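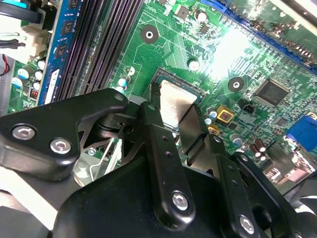
Naheed Bangash asked after the last lecture why the worked problem used the hardness of the softer member and ignored its elastic modulus, given that the spring beam plainly deflects elastically. The beam does. The asperities at its tip do not, at least on first loading. The two length scales have to be kept separate, and Section 3 has been rewritten to make this clearer.

Unit notes: Separable Electrical Contacts
Part B, Constriction, Films and Wear
Prepared by Wenche Haugland, revised by Sohail Qureshi

1. Scope

Part B covers static, low-voltage contacts: card edges, sockets, pin headers, test probes. Arcing contacts are left to Part C. Students should already be able to find the tip force of a cantilever beam from its deflection (Part A).

2. Apparent and real contact area

Two nominally flat metal surfaces touch only where their high spots meet. The apparent area is what would be measured from a drawing. The real load-bearing area is much smaller and depends mainly on load and hardness. For plastic deformation of the asperities:

A = F / H

where F is the normal force in newtons and H is the indentation hardness of the softer surface in pascals. The apparent area does not appear. Making a contact pad larger at the same force does not increase the load-bearing area. It does make alignment easier, and it may spread the spots further apart, which has a small effect taken up in Section 4.

The conducting area can be smaller again. Where an oxide, sulphide or polymer film survives between the surfaces, that part of the area carries load and no current. Call the conducting patches a-spots.

3. Elastic or plastic?

The beam is designed to stay elastic over its working deflection. If it yields, the normal force on the next insertion is lower and cannot be recovered. The asperities behave differently. Their tips are small and the local pressure reaches the hardness at very light loads, so the first mating is treated as plastic. On later matings at the same load and in the same position, the flattened asperities may respond elastically. For design work, use the plastic expression and treat the result as an estimate.

Plated surfaces need more care. A thin gold layer over nickel has an effective hardness somewhere between the two, and the value moves toward that of nickel as the gold becomes thinner. Quoted hardness figures for plating depend on the indentation load. Record the load next to the figure in your lab book.

4. Constriction resistance

Current lines crowd together to pass through an a-spot and spread out again on the other side. For a single circular spot of radius a between two members of the same resistivity ρ:

R = ρ / 2a

Half of this comes from each member. If the members differ, replace ρ with the mean of the two resistivities. Combining with Section 2, and taking all of the area as one clean spot:

R = (ρ / 2) × √(πH / F)

Resistance falls with the square root of force. Quadrupling the force halves the resistance. Insertion effort, on the other hand, rises in proportion to force. Most connector design consists of choosing a point between these two.

For n spots of equal radius a, spread over a cluster of radius α:

R ≈ ρ / 2na + ρ / 2α

The second term is the interaction term. When n is large it dominates, and further subdivision of the spots gains very little.

5. Worked problem

A connector has 109 contacts and a total normal force of 60 N, shared equally. The surfaces are hard gold. Take ρ = 3 × 10⁻⁸ Ω m and H = 1.5 GPa. Each contact carries 2 A. Find the constriction resistance, the voltage drop across it and the temperature rise at the spot.

Force per contact: 60 / 109 = 0.55 N

Spot radius: a = √(F / πH) = 1.1 × 10⁻⁵ m, or 11 µm

Constriction resistance: R = ρ / 2a = 1.4 mΩ

Voltage drop: V = 2.8 mV

Temperature rise, for small rises above ambient temperature T, with L the Lorenz number (2.44 × 10⁻⁸ V²/K²):

ΔT ≈ V² / 8LT = 0.13 K at T = 300 K

The rise is negligible. Now suppose the contact has degraded to an assumed limit of 20 mΩ, and that all of this is constriction. The drop becomes 40 mV and the same expression gives a rise of 27 K. This is the rise at the spot relative to the bulk metal nearby. Heating of the bulk is additional and has to be found from the conductor cross-section and the cooling conditions.

Amna Shaikh's marking comment on last year's scripts applies again: many answers used the total force in the radius expression and the per-contact current in the voltage expression. Draw one contact and label it before starting.

6. Films

Gold forms no stable oxide in air at room temperature. Tin does, and quickly. A tin contact works because the oxide is thin and brittle over a soft metal, so it cracks under load and clean tin is pushed up through the cracks. The consequences are:

Tin needs a higher normal force than gold.
Tin should not be moved in small cycles once mated.
Tin against gold is a poor pairing in most environments.

Film resistance adds to constriction resistance:

Total = R + σ / (πa²)

where σ is the film resistance per unit area, in Ω m². The film term varies as the inverse square of the radius, so a shrinking spot suffers more in a filmed contact than in a clean one.

7. Wipe

Wipe is the distance the surfaces slide against each other while loaded, during mating. It displaces dust and breaks films. Too little leaves debris under the contact point. Too much wears through the plating and exposes nickel or copper alloy at the place where the contact comes to rest. Lubricants reduce wear but may hold dust.

8. Fretting

Fretting is repeated small-amplitude motion between mated surfaces, caused by vibration or by differential thermal expansion. In tin contacts each cycle exposes fresh metal, which oxidises, and the debris builds up at the ends of the track. Resistance commonly stays low for many cycles and then rises sharply, with brief open circuits. A static resistance check can miss the fault altogether, as the act of attaching the meter leads may shift the contact onto clean metal.

9. Measurement

Use the four-wire method. Keep open-circuit voltage and test current low enough that films are not broken down electrically. Reverse the current and average the two readings to remove thermoelectric offsets.

Problems for the August tutorial

(a) Repeat Section 5 with the normal force halved. Give R and V.

(b) Show that, for a fixed total area, splitting one spot into n equal spots multiplies the first term in Section 4 by 1/√n.

(c) A tin contact has a film term equal to its constriction term. The spot radius falls by half. Find the new total as a multiple of the old.

Hand written working to Gizella Bozsik before the tutorial starts. Units are required on every line.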